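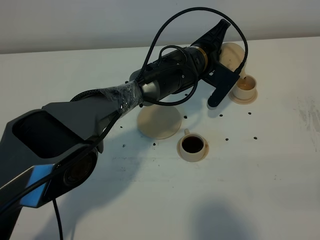

Aicha Ouazzani told us in the first week that a saucer would be harder than a cup, and I wrote it down and then forgot all about it. She was right, of course! A cup has sides you can squeeze. A saucer is thin and low, and if the fingers come down a hair too far they just push on the table.

So, our project. We named the program Zurkance (don't ask, it was late) and the job was to get the arm to pick up a saucer and put it back down where we wanted it, with cups standing nearby that it wasn't supposed to bump. There were four of us on the team and we had the lab on Saturday mornings, plus whatever weeknight hours we could grab.

I did most of the motion code. My first version, Roso, planned one long swoop from start to finish and it looked great on my laptop, but on the real table it clipped a cup on practically every other run. For the next one, Shawky, I broke the path into 3 parts: go up, go across, come down slowly. Way less pretty, way fewer accidents. We ran it 307 times between spring break and the end of April, and I typed up the log for almost all of those, so if there are typos in the appendix they're mine.

The other big thing was the wrist camera, which gives you a totally different idea of the table than the side view does.
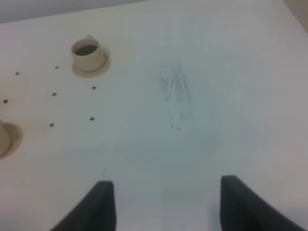

Did we need both cameras? We did for the grasp, because the side view is good for height and the wrist view is good for lining up the fingers, and with only one of them our error went up to 18 millimeters.

Pale dishes on a white tabletop were a pain for the detection part. The edges kind of melt into the background, and shadows fooled it more than I expected (I spent a whole evening chasing a "cup" that was a shadow). Turning the lights down a little helped, and so did averaging a few pictures before deciding anything.

If I get to keep working on it next semester, I want to redo the release step, where the fingers still open too fast for my taste. The code and the run log are in the team folder under Zurkance, and the Roso version is in there too if anybody wants to see the swoop.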